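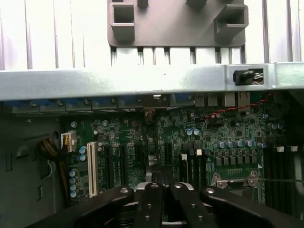

1월의 일기: 웨일스어 수업과 낡은 컴퓨터

밤 11시. 웨일스어를 배운 지 12주가 됐다. 그동안 내가 자신 있게 말할 수 있게 된 문장은 "나는 커피를 좋아합니다"와 "나는 용을 좋아합니다" 정도다. 용을 좋아한 적은 없는데 교재가 그렇게 시켰다.

오늘 화상 수업에서는 Hywel Dafis 선생님이 자음 변화를 또 설명했다. 단어 첫소리가 앞말의 눈치를 보며 바뀐다는 얘기다. 고양이는 cath인데 '그 고양이'는 y gath가 된다. 사전에서 gath를 찾다가 없길래 내 사전이 불량품인 줄 알았다. 선생님은 "곧 자연스러워집니다"라고 했고, Mabli Beddoe 씨는 카메라를 껐다. 웨일스에서 태어난 사람이 그러니 나는 할 말이 없다.

녹음 숙제도 냈다. 날씨에 대해 2분 동안 말하기. 한국어로도 날씨 얘기를 2분이나 해 본 적이 없다. 비가 온다, 어제도 비가 왔다, 내일도 비가 올 것이다, 하고 나니 38초가 지나 있었다. 할 수 없이 할머니가 우산을 잃어버리는 줄거리를 지어냈다. 점수가 어떻게 나올지는 모르겠지만 할머니는 끝내 우산을 못 찾는다. '찾다'의 과거형을 몰라서다.

단어장은 예전 컴퓨터에 있던 걸 옮겨 쓰는 중이다. 학생 때 프랑스어를 한다고 만들어 둔 표인데, 단어 534개를 적어 놓고 외운 표시는 맨 위 몇 줄에만 있다. 프랑스어 칸을 지우고 웨일스어를 넣자니 남의 묘비에 내 이름을 새기는 기분이라

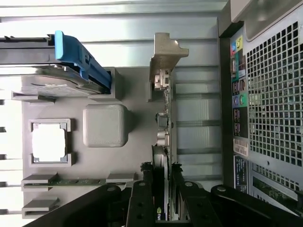

그냥 옆에 칸을 하나 더 만들었다. 이제 '사과'를 세 나라 말로 틀릴 수 있다.

수업이 끝나고 Yae Ikeda 씨한테서 메시지가 왔다. 교재 226쪽의 대화문을 같이 연습하자고 한다. 펴 보니 치과 예약을 하는 내용이다. 한국어로도 미루고 있는 일을 웨일스어로 먼저 하게 생겼다. 내가 환자를 하겠다고 했더니 자기도 환자를 하고 싶단다. 대사가 적은 쪽이 환자라는 걸 벌써 알아챈 모양이다. 결국 한 번씩 바꿔서 하기로 했다.

자기 전에 ll 발음을 연습했다. 혀를 l 자리에 두고 옆으로 바람을 내보내라는데, 벽 너머에서 들으면 타이어 바람 빠지는 소리 같을 것이다. 열 번쯤 하니 입안이 말랐다. 물 마시고, 숙제 파일을 한 번 더 들어 볼까 하다가 그만뒀다. 치과는 내일 오전에 전화하기로 한다.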